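Moved from the packing bench to "scene checker" – is this a real job and what do I ask for?

Posted in Work & Careers, 2024-11-11

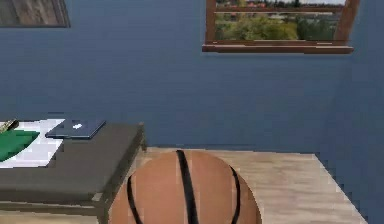 Background, quick as I can, on my break. I've been at Rolora nearly 4 years, kitting and packing for sports and homewares. Last winter they brought in Pramano to automate the mixed-item lines, and before any arm gets bolted down everything gets practised in simulation first. Fine. Except somebody has to sit there and go through the rendered scenes and say whether they're any good, and that somebody is now me and two others off the floor. Ball on the floor, laptop on the table, next one. I mark whether the sizes look right, whether anything's sunk into anything else, whether a person would bother picking it up. 80 scenes a shift is the target.

It's not hard exactly. Easier on my back, I'll give it that. But I'm still on the packer's rate, there's no position description, and my supervisor (lovely bloke, no idea what we do up there) signs my timesheet under "light duties". I'm not on light duties. I'm not injured.

What I want to know –

Is this a proper role other places, and does it have a name?
Can they keep me on the old rate if the work's completely different?
When the arms do go in, in February, am I training my own replacement? The girls downstairs reckon I am and it's getting a bit frosty in the lunch room.

Also my eyes are wrecked by two o'clock. Is there a rule about screen breaks or is that just offices.

Thanks, sorry for the mess, typing with one thumb
– kitting_kez

Tetteh Lamptey
Did something close to this for a year and a half at a parts warehouse, so take it as one person's experience.

Yes it's a real role. Names are all over the place. I've seen scene reviewer, annotation operator, sim QA, data quality tech. Ours was "automation support officer" which sounds grander than the pay was. The name matters less than having it written down. Ask for a position description in writing, by email, and if they won't write one, write your own. One page. What you did at the bench, what you do now, who you report to, what decisions you make. Send it to your supervisor and say "can you confirm this is accurate". Now there's a record.

On the rate, depends on your award or agreement, go and read the classification part at the back, the bit everyone skips. It usually goes by the duties you perform. If you're making judgement calls about quality that other people rely on, there's often a level above basic picking and packing. Mine went up one level after I asked, took 38 days and three reminders. No back pay, I was too slow to bring it up. Don't be me.

Get off "light duties" on the timesheet this week. That is the bit that worries me most in your post. It can read like you've got a restriction on file and if hours get cut later you don't want to be arguing about that as well. Just ask payroll what code they want for it.

Replacement question, harder. At our site roughly a third of the bench work went. No one was sacked but the casuals stopped getting calls, and to them thats the same thing. The people who'd worked on the checking side mostly stayed because they knew what the system got wrong. I did lose a couple of mates over it. What helped was telling people what I was seeing, as much as I was allowed. They'd been imagining worse. Might be worth asking if the checking job can rotate, so its not you three versus downstairs.

One more – write down the stuff you know from packing that isn't in their checklist. Which boxes collapse, what rolls off. I used to put it in the comments field and it vanished. Later I kept my own notebook and brought it to the monthly meeting and suddenly it was "valuable input".

forkie_dan
They'll do whatever they want mate. We had Gallagher run the consult at ours and it was a PowerPoint and a sausage roll. Join the union if you haven't.

Marg in Dispatch
Answering the eyes part as no one else has. Not just offices. Your employer has a duty about how the work is set up, screen work included, doesn't matter that there's a forklift outside the door. Talk to your health and safety rep and ask for a workstation assessment. At Ternimar we got five minutes off the screen every hour and a proper chair, they'd had people on stools from the bench. Also a target of 80 with no breaks counted in is silly, ask how they came up with it. Ours got dropped to 70 once somebody timed it properly.

And turn the brightness down, and get your eyes tested, I'd been putting it off for years and it was half the problem.

Dan's right about the union, the sausage roll aside.

kitting_kez
Thanks all. Emailed payroll about the timesheet code just now. Didn't know about the classification bit, will dig the agreement out tonight. Tetteh did you have to do a test or anything to go up a level, or just ask?

Tetteh Lamptey
Just asked. Took the one-pager in with me and left them a copy.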